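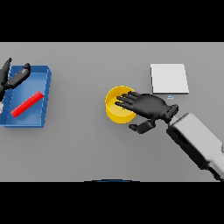 Can you compare two hand controllers properly without touching a real robot?

Mostly, as long as you're comparing the controllers and not the hands. Sim will tell you which one tracks better, drops less and recovers faster. It won't tell you how a tendon feels after a month of use.

Projects > Jomoma > hand-controllers > README

9 min read

# jomoma-hands

Hi! I keep this repo so I can stop answering the same email. It holds the rollouts, configs and scoring scripts from my comparison of two controllers on a simulated two-handed tabletop setup. The arms and the black five-digit-style hands stay the same the whole way through, and so does the table. Only the controller changes.

The two contenders:

- **Gritcombe** — joint-position targets, sent in short chunks. Smooth, a bit lazy, very forgiving of a slow machine.
- **Sial** — fingertip targets, with the inverse kinematics solved every step. Snappy when it's good and a real pain when a finger gets near a joint limit.

I started out a Sial fan, for the record. I've drifted.

## The table

One fixed overhead view. Blue tray on the left with a red bar in it, yellow cup right of centre, white square pad up behind the cup. I kept the colours loud on purpose so that I could spot a bad reset from across the room with my glasses off.

The right hand works the cup and the left hand works the tray. Neither one is asked to cross the middle. I did try crossing in an early version and spent most of March untangling forearm collisions, so that's parked on a branch called `crossing-regret` and you're welcome to it.

## What's in here

```
configs/ one file per controller, plus the shared table config
rollouts/ grouped by controller, then by seed
scoring/ scripts, and a spreadsheet I should really turn into a script
notes/ my own ramblings, spelling not guaranteed
```

There are 20 seeds per controller. Each seed shifts the starting pose of the red bar and the cup a little, and both controllers get the identical set. Frames are saved with the black bands top and bottom left in (the renderer pads to a square). If your loader crops automatically, check that it isn't shaving off the front of the table as well, mine did for ages.

## Tasks

**Bar lift.** Left hand comes down over the tray, gets its fingers round the bar and raises it clear of the walls. The bar lies at an angle, and the walls are the hard part. Gritcombe tends to brush the rim on the way in and carry on. Sial stops to think about it.

**Cup hold.** Right hand comes across the top of the cup from the right, palm over the opening, then closes with the thumb low. I score the hold only, and there's no pouring or stacking. I've asked both controllers for the same approach because it keeps the forearm out of the way of the pad.

**Both at once.** Same two tasks, started together. Worth running even if you only care about one hand, as this is where timing trouble turns up.

## Results so far

On bar lift, Gritcombe got 16 of the seeds and Sial got 13. On cup hold they tied, which annoyed me after a whole weekend of tuning. On both at once Sial managed only nine, and nearly all the misses were the left hand arriving late while the solver fussed over the right thumb.

When Sial does get a clean grasp it's the nicer grasp, though. Contacts are spread over more of the fingers and the bar doesn't twist on the way up. If you've got a task where the final pose matters more than the hit rate, I'd still give it a go — just widen the thumb limits first, the defaults are far too cautious.

I haven't tried a learned policy on top of either one. Somebody at Grusville asked whether they could use the rollouts for that, and sure, go for it, but please read the next bit.

## Things that will bite you

- Hand friction is set high. Drop it to something sensible and both controllers get worse, Sial more so.
- Shadows are on by default. Turning them off speeds things up and changes the images enough that you shouldn't mix the two sets.
- Left and right finger indices are mirrored in the Gritcombe configs and not in the Sial ones. I know. I'll fix it when I'm brave.
- The success flag for bar lift goes true a few steps early if the bar bounces off the tray wall. Use the rescored column in the spreadsheet.

## Running it

```
python run.py --controller gritcombe --task bar_lift
python run.py --controller sial --task cup_hold
```

Add `--both` for the two-handed run. An ordinary desktop copes fine with Gritcombe. Sial wants a decent processor, and on my old laptop I'd put the kettle on and come back.

## Still to do

- Merge the spreadsheet into `scoring/`
- Third controller, if I can get its licence sorted
- A second bar, thinner, to see who falls over first

© Jomoma hand-controllers | Contact: open an issue on the repo | Back to top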